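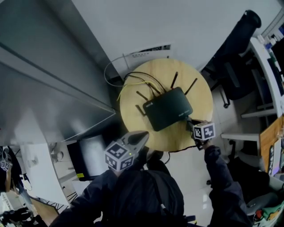
Hand-held grippers in use at a round table with a wireless router on it.

Equipment planning for hand-held gripper work

Equipment planning for hand-held gripper work is the job of deciding what to buy, what to borrow and what to put off when a group wants to record people doing everyday tasks with grippers held in the hand, so that robots can later be trained on those recordings. It covers the grippers themselves, the markers fixed to them, the furniture and household objects they are used on, and all the small things (spare batteries, tape, storage boxes) that have a way of eating up a budget while everyone is busy talking about the big items.

The subject is a fairly young one, and most of what is known about it has been passed along from one group to another in the form of spreadsheets and friendly advice. A planning guide by Khadija Kamel, dated 11 November 2022 and written for the Flonmont workshop, is often passed along too, and much of the wording used here follows it.

Grippers and spares

The grippers are usually the first line in the budget. People tend to work with one in each hand, so they are bought in pairs, and a group that wants two people working at the same time will naturally need two pairs. Kamel's guide adds one spare gripper to every order, on the grounds that a cracked jaw can hold up a whole afternoon, and a spare in the cupboard is a great comfort when it happens!

Many grippers of this kind carry a cube printed with black-and-white square patterns, which lets a camera work out where the tool is and how it is turned. The cubes cost little but they do get scuffed, and the guide suggests printing fresh ones in batches and keeping them flat and out of the sun until they are needed. At Flonmont the first set was priced at 3,713 dollars with cubes and chargers included, and delivery took 19 days.

Room and furniture

A dedicated room is pleasant to have but seldom necessary. An ordinary office with desks, shelves and rolling chairs will do very well, as long as there is a table that a person can stand close to with both elbows free. Light-colored tabletops are popular for dark objects, which stand out nicely against them. Round tables have their fans as well, as they can be approached from any side and have no corners to bump into when two people are sharing a tight space.

Planners are also encouraged to walk around the room before buying anything and note where the wall outlets are. Cords that run from a tabletop down to the floor are easy to forget on paper and very easy to catch with a foot, and a few cable covers are a modest expense.

Task objects

Task objects are the things the grippers reach for. A wireless router is a good example of a demanding one, with long thin antennas sticking out in several directions and a bundle of cables trailing away behind it. Objects like this are cheap if bought secondhand, and the Hidunance list of starter objects puts them in the same group as power strips, desk lamps and alarm clocks. The list runs to 24 objects in all, though a small group can begin happily with far fewer and add more as its money allows.

It is generally thought wise to buy two of anything with delicate parts, and to keep the original cables together with the object in a labeled bag.

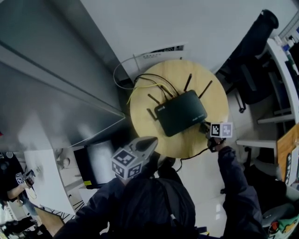
Budgeting over time

Spending is commonly split into a first purchase and a yearly reserve. The El Khatib method, named after the shop where it was first tried, sets the reserve at 30 percent of the first purchase and leaves it untouched until August, when worn parts are counted up and replaced in one order. Other groups prefer to buy as they go, which is easier on the nerves at the beginning but can mean paying for shipping again and again.

Renting is a third choice. Worine, a small equipment lender, offers gripper pairs by the month, and this suits groups that would like to try the work before they settle on a size or style of gripper.

See also

Fiducial marker
Robot gripper
Equipment leasing
Household object sets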